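Aprendizaje por demostración - Apuntes de la sesión 4
Recoger ejemplos con pinza de mano

Profesora: Chantal Caron. Prácticas: Iason Koutsoukos.

Antes de empezar

En la sesión anterior nos quedamos a medias con las políticas visuales, y varios me preguntasteis de dónde salen los datos con los que se entrenan. Pues bien, hoy toca ensuciarse un poco las manos (¡por fin!). Quien no haya leído todavía el capítulo de Semwal puede seguir la clase igualmente, pero que lo lea antes de la entrega, por favor.

1. Qué es un episodio

Llamamos episodio a una demostración completa de una tarea: desde que las pinzas entran en la zona de trabajo hasta que sueltan el objeto y se retiran. Guardamos el vídeo de la cámara montada en la pinza, la trayectoria de la mano y la apertura de los dedos en cada instante. Un episodio de doblar tela suele durar 30 segundos, y si os salen mucho más largos es que estáis dudando, cosa muy humana, pero el modelo aprenderá también vuestras dudas.

Para la práctica os pedimos 600 episodios por grupo. Ya sé que suena a muchísimo - a mí también me lo pareció la primera vez - pero repartidos entre varias tardes y varias casas se llevan bien, y a partir de cierto momento la mano va sola.

2. Variedad antes que cantidad

El curso pasado un grupo trajo 700 episodios preciosos, todos grabados en la misma mesa del laboratorio Jostitz, con el mismo paño blanco y la misma lámpara. El modelo doblaba de maravilla en aquella mesa y se perdía por completo en cuanto cambiábamos el mantel. De ahí viene mi insistencia, que ya conocéis, en salir del laboratorio y grabar en sitios donde vive gente.

Cambiad de tela, de superficie, de luz y de postura inicial. Dejad los cojines donde estén. Los estampados me interesan especialmente, tanto en la prenda como en el fondo, y también los pliegues que no habéis preparado vosotros.

3. Telas sobre superficies blandas

Un sofá es bastante más traicionero que una mesa: el asiento cede, los dedos se hunden y la tela se arruga por donde menos falta hace. Acercaos despacio, con la pinza abierta, y buscad un borde o un pliegue que quede entre las dos almohadillas. Si trabajáis con dos pinzas, decidid antes cuál sujeta y cuál tira, y mantened ese reparto durante toda la serie.

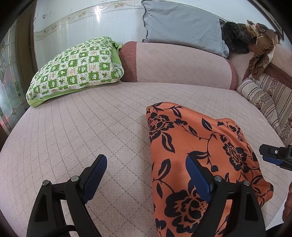 Tela naranja con flores negras sobre un asiento rosa de cuadrícula, con la pinza todavía abierta. La otra asoma por la derecha.

4. Qué se descarta y qué se queda

Fuera los episodios en los que la cámara pierde el seguimiento o en los que una mano tapa el objeto casi todo el tiempo. Los agarres fallidos que corregís sobre la marcha se quedan, con la etiqueta "recuperación". Iason os enseñará a marcarlos en Tedari, que tiene sus manías (guardad a menudo, os lo digo con cariño).

5. Entrega

Subid los episodios a la carpeta de vuestro grupo antes del 17 de enero, junto con una hoja en la que conste el lugar, la tela y quién llevaba la pinza. Las dudas de calibración, a Iason; las demás, a mí, en el despacho 21 o al terminar la clase.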